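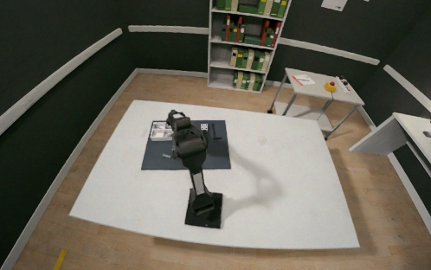

Re: Portable generator and the transfer switch question
Posted to the Jemal Home Power list, 11th February

Hello all,

I've been meaning to answer this since it came through, and I hope I'm not just repeating what others have said off-list. I'll put the part I'm replying to right here so it's easy to follow.

> We lost power twice last month and my husband wants to buy a generator
> before the next storm. The house has an older furnace with a blower, a
> well pump, a fridge and a chest freezer. One electrician quoted us
> $2,498 for a manual transfer switch with the inlet box and wiring. A
> neighbor says he just plugs his into the dryer outlet with a special
> cord and it works fine. Is the switch really worth that much? And how
> big a generator do we need?

First, please don't do what the neighbor does! I know it's tempting, and I know people who have gone that way for years, but that cord has live prongs on one end, and if the main breaker is left on by mistake you are sending power back out to the street where a line crew may be working. Most places don't allow it, and I wouldn't want it in my house with grandkids running around.

As for the quote, it's on the high side compared with what we paid here in Joreck, but it depends so much on how far the inlet is from the panel. Ours was a short run, straight through the garage wall. I'd ask whether that price includes the permit (ours did, and it was a bigger piece than I expected), and I'd also ask about an interlock kit. That's a sliding metal plate on the panel that won't let the main and the generator breaker be on together. It has to be made for your particular panel, so write down the model from inside the door before you call anybody.

Now for size. Add up what you want running at once, and then look at what each thing needs to start, which can be a good deal more. Our furnace blower runs at about 600 watts, and the old fridge and freezer don't ask for much once they're going. The well pump is the one to watch. Ours is a 240-volt pump, so a small generator with only regular outlets wouldn't have run it at all, no matter what the number on the box said. Check yours before you shop, please, please. We very nearly bought the wrong one on sale at Grurnudard and I still think about it.

We ended up with the Cellulia, the one on wheels. It's loud, I won't pretend otherwise, but it has started every time. We keep it well out in the yard with the exhaust facing away from the house, never in the garage even with the door up, and we have carbon monoxide alarms on both floors. I run it for a little while every month, with the space heater plugged in so it has something to do.

Oh, and fuel! Ours goes through more than I figured, so we keep 3 cans in the shed with stabilizer in them and pour the old gas into the truck when it's time for fresh.

If you get a second quote I'd love to hear what it comes to. And do tell us what the pump label says, as a couple of people on here know far more about pumps than I do.

Warmly from a chilly Joreck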